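Plekville, Tuesday — Plillach puts its house rules for home robots out in the open

For the past while our little team at Plillach has been working from a set of rules we wrote for ourselves, and today we're putting them online, free, for anyone who runs a robot arm around household furniture. We call it the Gasser Code (after the street our first workshop was on). It has 14 rules and I've argued over every one of them!
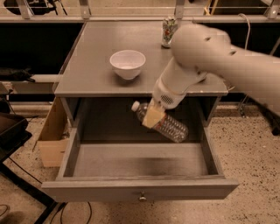

My favourite is rule three, on handing over to storage. Anything with a lid gets held by its middle, and the arm slows down before it goes below the height of the tabletop. The speed limit we settled on there is 300 millimetres a second. Some of our partners wanted it faster, and we had a good long talk about that. 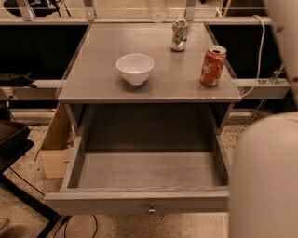 Drawers get their own section. A drawer counts as an obstacle from the moment it starts to open, so the arm's path has to be checked again before the next move, even when the job hasn't changed. Open drink cans count as full unless the operator has looked. Bowls and cups go in the log by colour and material, so that a lab in Plarstead can set up the same test we ran in Plekville.
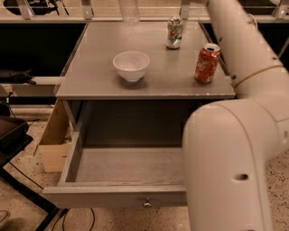

We tried the draft over 302 runs before we let anyone else read it, and a fair bit of the wording changed along the way — the part on floor cables was rewritten top to bottom. It's still a voluntary code. If you think a rule is wrong, please write and tell us, we'd love to hear it.

The Gasser Code is on the Plillach website now, with a printable checklist for the workshop wall. Media enquiries go to the Plillach office in Plekville.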